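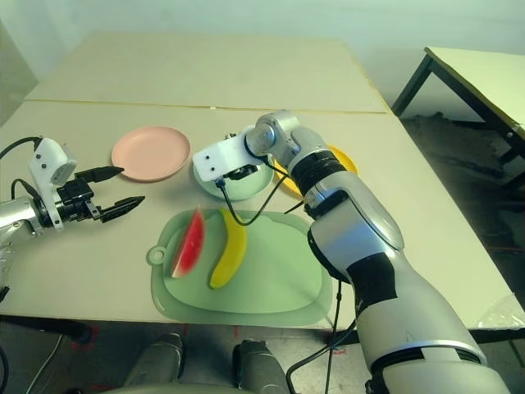
A Visit to the Rallent Racing Workshop

21/01/2023
By Josel

I follow dirt track racing since I moved to this country, but until this winter I had never been inside a place where the cars are built. Rallent opened its doors for one morning before the new season, and I signed up the same hour I saw the notice. The drive took longer than I planned, because the last part of the road is gravel and I did not want to hurry on it.

The shop is a long metal building behind a feed store. There is a small sign, easy to miss. Inside the door they gave each visitor a pair of safety glasses and a sheet with the plan of the morning. First the chassis area, then the engine room, then shocks, and at the end coffee and questions in the office.

The chassis area was for me the best part. Two late models stood there without body panels, and you could look at all the bars that on race night are hidden. One of the fabricators explained how the rear end is hung and why the left rear wheel moves so far forward when the driver gets on the throttle. I had read about this many times, but I understood it only when he pushed a jack under the frame and let us see the bars change their angle. He was patient. A boy next to me asked the same question three times and received three good answers.

The frames are welded on a steel jig that is bolted to the floor. The shop bought it from Bravard, a builder that closed its own racing side, and the old name is still painted on one leg. After a hard crash a car comes back to this jig and they measure how much it is bent. Some frames can be cut and repaired. Others go to the scrap pile outside, where I saw more of them than I expected.

In the engine room we had to stay behind a yellow line. Rallent does not build its own engines. It sends them to Hegazy for a rebuild, and here they are only checked, stored and put in the cars. An engine on a stand had its valve covers off, and a mechanic showed us how he sets the lash. He told us that he writes down every lap an engine has run, also the hot laps, and he let us turn the pages of his notebook. His handwriting is very small.

The shock room is clean like a kitchen. They put one shock on the dyno for us and the curve came up on a screen. Then they changed the valving and ran it again. The second curve was different, but I must admit I could not say what a driver would feel from it. Somebody asked which setting is better for a slick track, and the answer was a smile — this they keep for themselves.

During the coffee we spoke about the season. The team will start in March, with a 3000 dollar race on the first night, and later it wants to enter a few bigger shows if the budget allows. The price of tires was discussed for a long time. Everybody in the room had an opinion about the rule for harder compounds, and the opinions did not agree.

If you want to go, the shop plans another open morning before the summer. Parking is on the grass, so bring boots. The shirts are sold at the office desk and they take only cash, and I had to borrow from another visitor to buy mine.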